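Clurkby Observatory - Dome and Telescope Safety Checklist
Winter inspection, 20 Nov 2019

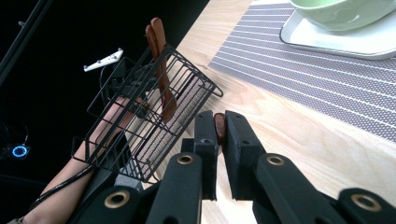

Before you start
Two people on site at all times. One stays on the ground floor while the other is on the ladder.
Main breaker for the dome motor off and tagged. Done.
Red lights and white lights both tested. One white tube over the stairs flickers. Replace before January open nights.

Dome and shutter
Rotation track clear of grit and leaves. OK. Brushed out on the north side.
Drive wheels, wear and grip. OK.
Shutter cable, full length check. Frayed strands near the top pulley. FAIL. Shutter is to be opened by hand crank only until the cable is changed.
Limit switches. Open limit OK. Closed limit sticks and needed a second push. Clean and retest.
Emergency stop, wall and pier. Both OK.
Weather seal. Small gap at the lower left corner, same as last year. Foam tape is holding.

Pier and mount (Hemmin 26-inch reflector)
Pier bolts tight, paint marks lined up. OK.
Declination brake holds with tube level. OK.
Counterweight safety pin fitted. OK, but the pin is bent. Order a new one.
Cables clear through a full slew. The focuser cable caught on the finder bracket - tied back, retested, OK.
Mirror cover closes fully. OK.
Mirror surface. Light dust. No cleaning this time.

Solar viewing gear
Full aperture filter for the Villura refractor, held up to a bright lamp. No pinholes. OK.
Finder caps on and taped. One cap missing. The refractor is not to be used for the Sun until it turns up or is replaced.
Eclipse glasses, 108 pairs in stock. 94 passed. The rest had scratches or loose film and were cut in half and thrown out.

Electrical and heating
Fasitz dew heater controller. Fuse rating correct, case not warm after an hour. OK.
Extension leads. One with a cracked plug, removed from use.
Outlet tester on all dome outlets. OK.
Battery for the mount, terminals clean. OK.

Visitor areas
Stair treads and handrail. OK. The yellow edge strip is worn on the bottom two steps.
Observing ladder, feet and locks. OK.
Fire extinguisher in date, pressure in the green. OK.
First aid kit. Short on burn dressings and large bandages.
Path lights from the parking lot. Two out. Reported.

Result
Open for member use with the hand crank. Closed to the public until the shutter cable is replaced and the closed limit passes a retest.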